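How to change a hard drive that sits in a caddy

Written by Chie Tamura

In February one of the drives in our office server began to give errors, and I had to change it. I had done this only one time before, so I wrote down every step. Now I have cleaned up my notes and put them on this page. They are for a small server or storage box where each drive is held in a plastic caddy and goes into a drive bay. If your drives are screwed directly to the case, this page will not help you much.

What you need

A replacement drive of the same size or larger
A small screwdriver set (only if your caddies use screws)
A soft cloth or a piece of foam to put the drive on
A pencil and some paper stickers
A wrist strap, if you have one

The work takes me half an hour with the cover and the cables. Copying the data back takes much longer, so I like to start in the morning.

Before you open anything

Make a backup, and then open two or three files from the backup to see that they are really readable. I know everybody says to make a backup. Please do it also if your disks are mirrored.

Next, find out which drive is the bad one. The system log gives a serial number, and you should write this number on paper. Do not trust only the order of the drives on the screen. In our server the software starts to count from 0 and the bays are marked from 1, and the first time I pulled out a healthy drive. Our bad one had a serial number ending in 311, so I wrote 311 in big numbers on a sticker and kept it on my sleeve while I worked.

Shut down the server in the normal way. When the fans have stopped, switch off the power supply and pull out the power cord. Some servers allow you to change drives while they are running. Ours is perhaps one of these, but the manual was not clear to me and I preferred to switch it off.

Take off the cover

Put the server on a table with good light. Remove the cover screws and keep them in a cup. Touch a bare metal part of the case with your hand before you touch any drive, or wear the strap.

Look at how the cables go and make a small drawing. If the cables come with a plug directly on each drive, put a sticker on each plug with the number of the bay. Hold the plug itself when you pull, never the wires.

Take out the caddy

Most caddies have some kind of clip or lever. Press it or open it, and the caddy will move a few millimeters. Then pull it slowly in a straight line. If it stops, push it back a little and try again. The old Varkolov case I learned on had very tight bays, and I needed to move the caddy a tiny bit from left to right before it came free.

Keep your fingers on the plastic sides. With your other hand, support the drive from the end as soon as it is out of the bay, since it is heavier than it looks.
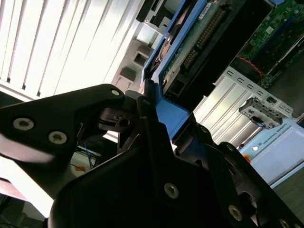
A drive has two very different faces, and it is good to know which one you are holding before you put it down. One face is usually a plain metal lid. The other face has the circuit board, and this is the one to be careful with. On the blue caddy the green board faces outward, so it would be easy to put a thumb on it, or on the long row of gold pins. I hold a caddy like this only by its frame. The white label is a good place to look first for the serial number, but if it is not there, turn the drive and check the other sides.

Compare the number with your paper. If it is a different number, put the drive back in the same bay and look again in the log.

Put the new drive in the caddy

Lay the old drive on the cloth and study how it sits in the caddy. Some caddies have small pins which go into the holes of the drive, and you bend the plastic side gently to free them. Others have four screws. Our new drive was delivered by Gomik in a sealed bag, and I opened the bag only when the caddy was empty and ready.

Place the new drive in the same direction as the old one. Tighten the screws with two fingers, not with the whole hand.

Slide the caddy back until you feel it stop, and close the clip. Connect the plugs again according to your drawing. Put the cover on, connect the power and start the server.

If the new drive does not appear, shut down again and check the plugs first. This was my problem, and a little more push on the data plug solved it. After this you can start the rebuild from your storage software. Keep the old drive on a shelf, with its sticker, until the rebuild is finished and you have opened some files.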